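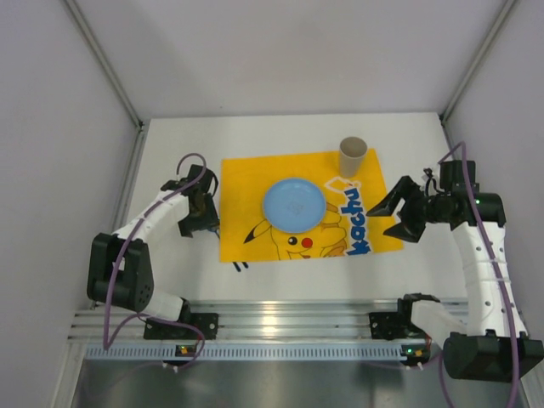 Chapter 6
Learning from Demonstration with Two Arms

Laying a table is a job most people can do without thinking, and for that reason it makes a useful first problem for a chapter on imitation. The objects are cheap, the goal is easy to state, and a reader can tell at a glance whether the result is right. It is also harder than it looks. A plate is wide and shallow, so a gripper has to take it by the rim. A paper cup stands upright and will deform if it is squeezed too hard. A cloth placemat lies flat under both of them and can be dragged out of position by a careless movement. With a light blue plate and a beige paper cup already on a yellow Pikachu placemat, and one arm on either side, the two grippers have most of what they need within a short reach, and most of the ways to get it wrong as well.

In Chapter 5 we dealt with a single arm whose motions were planned in advance. The planner was given a model of the object, a model of the table and a goal, and it searched for a path between the two. That approach works well when the models are good. It works less well with cloth, which has no fixed shape, and with thin cups, whose stiffness is seldom known. In this chapter we drop the object models. The robot is given recorded examples of a person carrying out the task through the arms, and a policy is fitted to them.

What the chapter covers

Section 6.1 sets out the recording method. An operator moves a pair of leader arms by hand, and the working arms follow. At each time step the system stores the joint angles of the working arms, the opening of each gripper and the camera images. The joint angles of the leader arms are stored separately as the action. The distinction matters: when a gripper closes on a cup, the leader may ask for a smaller opening than the working gripper can reach, and that difference carries information about how firmly the cup is being held.

Section 6.2 describes the policy. It takes the current images and joint angles and predicts a short run of future actions, which we call a chunk. A chunk of length one gives a policy that decides afresh at every step. Longer chunks give smoother motion but react more slowly when something slips. We work through the choice of chunk length in some detail, as it has more effect on the results than any other single setting.

Section 6.3 is concerned with coordination. With two arms there are tasks that can be divided, where each arm does its own part, and tasks that must be shared, where both hold the same object. Moving a cup while the other arm waits is of the first kind. Straightening a placemat by two opposite edges is of the second. We show how a policy trained on one kind tends to fail on the other, and what can be done about it.

Section 6.4 reports the Astwood study, which is used as a running case throughout the chapter. The study collected 1,663 demonstrations of table setting over 14 tasks, using four operators. Each task was then tested in 30 trials with the objects placed by a second person who had not seen the training data. The full task list is given in Table 6.2.

A first result

Before the theory, it is worth looking at one finding from the study. The task was to lift a plate from a placemat and set it down again at the centre. A policy trained on 126 demonstrations from one operator succeeded in 21 of the 30 trials. A second policy was trained on the same number of demonstrations, drawn equally from three operators, and succeeded in 26.

The second set of recordings was less tidy. The operators approached the rim from different sides, and one of them paused often. On a simple view this should have made the data harder to fit, and the training error was in fact higher. The likely explanation is coverage. A single operator returned to the same few approach paths — and when the plate was placed away from those paths, the policy had little to go on. We return to this in Section 6.4 and ask how far the result can be trusted with so few trials.

What you will need

The reader should be familiar with joint space and gripper control from Chapters 2 and 3. Some knowledge of regression is assumed, but no more than is given in Appendix B. The exercises marked with a star use the Nidex recording format, which is described on the page before the exercises. The others can be done with pencil and paper.

6.1 Recording a demonstration

We begin with the time step. Let q(t) be the joint angles of both working arms at time t, and let a(t) be the joint angles of both leader arms at the same time. A demonstration is then a sequence of pairs, together with the images taken at each step.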